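Notes from the Pirkholm lab visit
Intro to Service Robotics, handout 6
Put together by Josée Ross, corrections to me please

These are my notes plus what I could copy off the whiteboard. Read before the seminar. If you missed the visit you still have to do the questions at the end, sorry.

Who we saw

Malte Janssen did the talk, Dörte Rothe ran the arm. The setup is called Vogler (software and arm together, they use the name for both). Tidying task — small everyday things, one metal cabinet with drawers, one arm. Started at 10, the demo part went on till lunch.

Why drawers

Malte's point: picking up from a flat top is the easy half. A drawer has walls. The gripper has to go in low and mostly sideways, and the wrist takes up room people forget to plan for. Also the arm shades the drawer, so what the camera gets in there is darker then what it gets on top. Write that down, it comes back in the assignment.

Drawer position matters too. Part open = less room for the wrist. They plan as if the drawer is fully out and check before going in.

Object types (from the whiteboard)

1. Rigid, stable. Bowls, boxes. Known shape, stays where you put it.

2. Rigid, rolls. Bottles and cans on their side. Gripper has to close evenly from both sides or the thing walks off. Push it even a little and your pose estimate is old.

3. Soft or crumpled. Wrappers, bags, cloth. No fixed shape, so no stored model worth having. Grasp whatever sticks up, close slowly, check the finger gap after. Gap zero usually means you missed — but a thin wrapper also reads near zero, so they look again with the camera.

The yellowish thing down in the drawer is type 3. Bottle and can lying on top are type 2, the bowl is type 1.

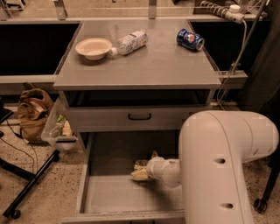

Numbers from the talk

344 logged attempts since July, all object types mixed. I asked for the split by type, Dörte will send it. Stop limit for one attempt is 13 seconds without progress, then the arm backs out and waits for the operator. 8 seperate grasp poses stored for the bowl alone, none for wrappers (see above).

Questions people asked

Fung-ping Chou: does it know the drawer is open or does it assume? Answer: checks with the camera each time, handle position first, then the front edge. Trouble when the arm itself blocks the view.

Elfriede asked about shiny surfaces. Clear plastic is the worst, depth readings go straight through it or come back as holes. They lean on the label and the cap if there is one. Glossy cabinet top doesn't help either, reflections.

Someone at the back — force limits near people? Short answer was slow speed plus a stop button, long answer is handout 8.

For the seminar

Pick one object type. Write half a page on how you would detect a failed grasp, and what the arm should do next. "Try again" is not enough, say what changes on the second try.

Sketch the wrist inside a drawer from the side. Mark where it would hit first.

Optional: why might you put a rolling object away before the bowl? Malte and Dörte didn't agree on this so there is no set answer.

Sketches on paper are fine. Hand in to Elfriede Schwerdtfeger, not me, I'm away till the seminar.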